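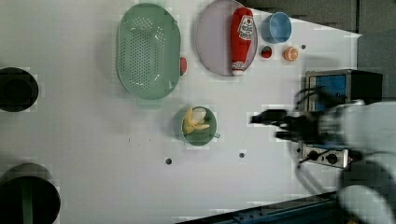
The Toy Kitchen Never Closes

Anyone who has eaten at a restaurant run by a four-year-old knows the menu is short and the service is firm. At Priltow, the play cafe Akosua Darko opened in July, I was handed a banana in a mug and told it was soup.

Darko has 700 pieces of pretend food on her shelves and strong views on all of them. Strawberries vanish into coat pockets. Ketchup goes on everything, including oranges. The colander is a hat by mid-morning - a mint green one has outlasted 22 others, mostly by being too big to lose.

"Plates are optional," she says. "They like plates, but they don't see what food has to do with them."

I asked for the check. It came to 2000 dollars, and the chef wanted to know if I'd be having more soup. I had more soup.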